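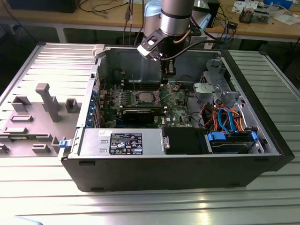 Brândușa Hodoroagă wrote in after last month's piece on keeping old office towers going, and she isn't convinced. By her reckoning a new drive and a bit more memory only put off the day you buy a new machine, and the money is better kept in your pocket. She may be right. I've been doubtful about the "ten more years" brigade myself, and the flyer that came through our door from Ronwood hasn't helped. It promises "like new speed" from a service that, read closely, is a clean and a memory swap.

Still, the case for having the side off before you decide is a fair one. With an old Dell laid flat and the panel lifted away, you can see what you own. The drive sits in a cage with blue tabs, the memory slots are in plain view near the processor, and the power supply has its label facing up at you. Read that label before you let anyone sell you a graphics card. Plenty of cards want more than an office supply was built to give, and the shop will happily take them back for a "restocking charge".

Lauri Turunen paid 1,714 to have two towers "refreshed" by a firm he'd rather I didn't name, and when he asked for a list of the parts he got one line. Anong Thongsuk went the other way and did hers on the kitchen table for 747, drive included. She says it starts faster. She also says it did that the last time she wiped it, so make of that what you will.

My own advice is dull. Copy your files somewhere else first. Pull the plug out of the wall, hold the power button in for a few seconds, and touch bare metal on the case before you touch anything green. Write down the make and size of the memory already fitted, then go shopping. If the quote comes to over half the price of a decent second-hand machine, I'd walk away.

Boonmee Inthanon is putting together a list of local repairers who give itemised bills. It is short so far. Names to him by 7/24/22, please, and no relatives.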